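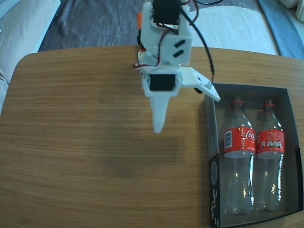

Selon Jadwiga Krajewska, une bouteille vide n'a rien à faire au salon plus d'une soirée, et le carton posé sur la table basse est la seule règle que toute la famille respecte. Elle a essayé le sac pendu à la porte, puis le bac de cuisine. Le sac débordait, le bac sentait.

Le carton, lui, se vide le lundi. Une boîte rectangulaire aux bords bas, sans couvercle, fait l'affaire : les bouteilles de soda s'y rangent couchées, côte à côte, et l'on voit d'un coup d'œil s'il reste de la place.
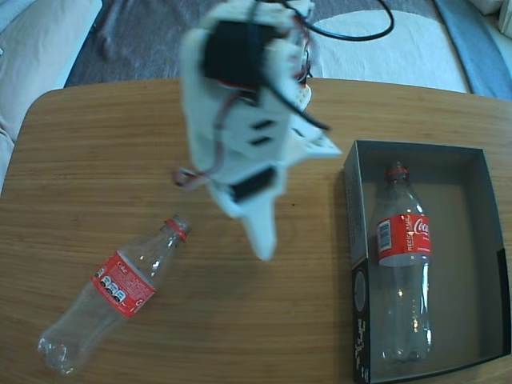 Reste la question du bouchon. Chez les Krajewska, on le laisse vissé, ce qui évite les gouttes sucrées sur le bois. L'étiquette reste en place elle aussi. Przemysław Nowicki, leur voisin du 8, écrase les siennes avant de les revisser et gagne la moitié du volume. Il en a rapporté 67 au printemps, en deux voyages.

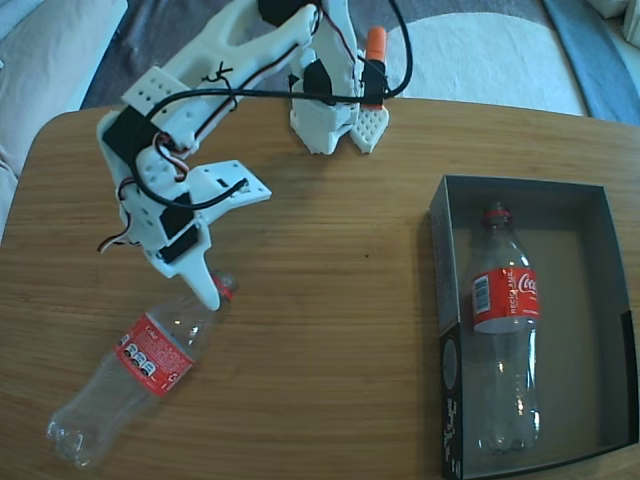
Pour la table, un chiffon à peine humide suffit, passé dans le sens du fil. Un fond de soda oublié laisse vite une auréole collante, surtout sur un bois clair. Fumiko Fujimoto, qui rénove des meubles chez Czarnecka, déconseille les lingettes parfumées et préfère le savon noir très dilué, suivi d'un coup de torchon sec. Elle repasse une couche de cire en mai.

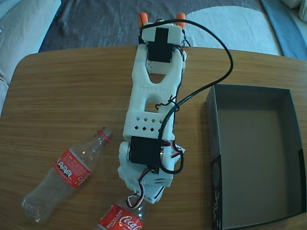 Le plateau en bois clair, bouteilles et carton en place.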